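**Plultis gripper pads, set of four: a few months in**

I bought these for the two-armed dish stacker I've been putting together in the back of our shared workshop, and I've been promising the others a write-up for ages, so sorry it's a bit long!

The pads go on over your existing gripper fingers. Skaline sell them at £30 a set, plus postage, and mine came in a padded envelope with a folded sheet of instructions that I lost straight away (there's a copy on their site, but the fitting drawings are tiny). Fitting took me most of an evening. The screws are fine, the clips are horrible, and I bent one of them before I'd got the first finger done.

Once they're on, though, I'm a convert. My old foam-and-tape bodge let go of things whenever the two arms disagreed by a millimetre or so, and with two grippers on one dish they always disagree. The Plultis ones give a little sideways and then stay put. I've logged 1,682 lifts now, mostly plates and bowls out of a wire rack, and the drops went from daily to rare enough that I stopped putting a towel down.

Bowls are the real test for me. A plate you can nip at the edge and get away with it, but a wide shallow bowl wants to swing round as soon as one side grips before the other. I ended up closing both arms at 16 per cent force, waiting a beat, then squeezing properly.

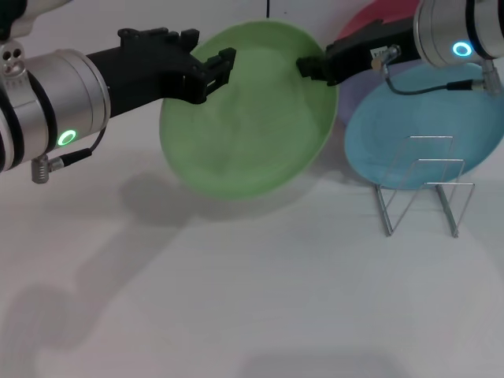 Iulian Bucur reckons I'm being too kind about them. His set went shiny after over 600 lifts and started slipping on anything glazed, and he's gone back to the Collado ones, which cost more but can be washed with ordinary soap. He also says the waiting-a-beat business is just me covering for bad timing between the arms. Fair enough, it probably is.

Mine haven't gone shiny yet, but I do wipe them every time I pack up. Don't use anything with alcohol in it, I tried that on a spare and it went chalky.

Four stars. I'd knock off another half for the clips if the site let me. If you've only got one arm running I'd save your money and stick with foam, and if anybody has tried the Rerniveo pads on a two-arm setup, please leave a comment, I'd love to know how thick they are before I order any.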